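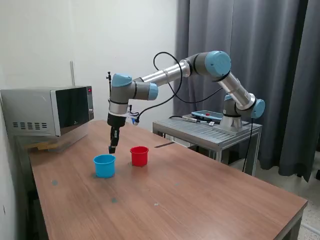

The hall booking for the Etdale seed swap is confirmed for March, 10 till 2. Set-up is from half past eight and Kaczmarczyk are lending us 7 trestles again. Please put your seed in paper envelopes with the variety and the year on the front. For drinks we are asking everyone to bring their own cup, a plastic one like the blue one on the table will do, as the hall has stopped supplying mugs. Last year we got through almost 80 throwaway ones and had to pay for the extra bin.

Marianna Pawłowska wrote:
> Do we want beans this time? I have 259 envelopes left over
> and could fill most of them with the climbing French ones.
> They did well on the Lindano side but the pods were stringy
> by August. Also, who has the date stamp?

Yes to beans – but please mark them as stringy if picked late. Czesław had the date stamp in December. I'll ask him.

Potatoes are still a no, same as before.

Yaa Ankrah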